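15th September

# Three storage items: Gollden tray, Evcombe clear tub, Ullbridge two-shelf rack

Reviewed by Radoslava Vondráček

All three items were bought at list price in June and have been in daily use since. Dimensions were taken with a steel rule. The tub stands on a desk; the tray and the rack stand on carpet in the same room.

## Evcombe clear tub

Nominal capacity is 500 ml. Filled with water to the rim it holds slightly more, so the stated figure is a working one. The wall is clear enough to identify small contents without picking the tub up. The rim has no burrs and no mould line that can be felt with a fingertip.

Stability is adequate on a flat wooden top. When empty, the tub is light enough to slide if the rim is pressed from one side, and anyone reaching in for a single item will want a second hand on it. With a moderate load the problem goes away. No lid is supplied and none is sold separately.

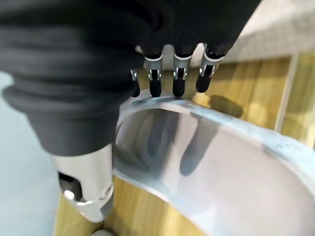

## Gollden three-compartment tray

The tray is pale wood with the grain running along its length. It measures 446 mm by 151 mm on the outside and weighs 900 g. The three compartments are parallel and of unequal width. The narrowest takes pens and a short rule, the middle one takes cables folded once, and the widest takes a glasses case laid lengthwise.

The dividers are thin. They cost little internal space, but they flex slightly when squeezed together at the middle of their length. The ends are firmly held and have not worked loose. There are no cross-pieces, so short items migrate towards whichever end is lower when the tray is carried.

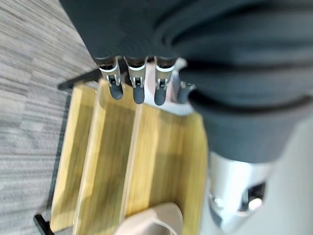 Removable cross-pieces would correct this, and the maker does not offer them. The compartment floors wipe clean with a dry cloth. A soft brush is needed for the corners, where dust from folded fabric tends to settle. The wood marks easily under a fingernail.

## Ullbridge two-shelf rack

Four black metal uprights carry two light oak-coloured wooden shelves, with small metal brackets at the corners. Assembly took one person one short session with the key provided. The instructions are a single sheet of drawings. Drawing four shows the bracket the wrong way up, and following it means taking one corner apart again.

Slide sandals are a fair test of a shelf of this kind. They are wide for their length, and the soles offer little grip. Two pairs stand side by side on the lower shelf with their toes facing forward.

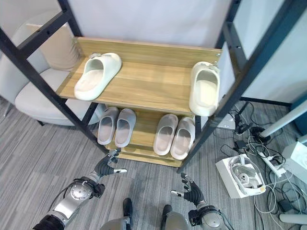 The front edge has no lip. A shoe set down carelessly can overhang it, and on the upper shelf a knock is then enough to send it to the floor. A strip of cork tape along the front would help, at the cost of the appearance. Ankle boots fit the lower level; tall boots do not.

On carpet the uprights settle unevenly for the first few days. The feet are not adjustable. I corrected a slight rock by turning the rack end for end, and it has been steady since.
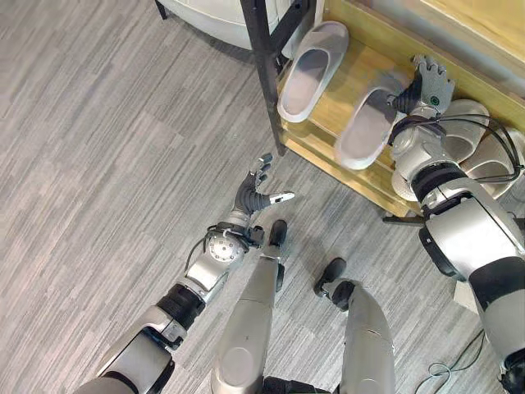

*The Ullbridge rack on grey carpet.*

## Ratings

- Evcombe tub: 3 out of 5
- Gollden tray: 4 out of 5
- Ullbridge rack: 3 out of 5, or 4 on a hard floor

The Čierny tray, which has fixed cross-pieces, will be measured next.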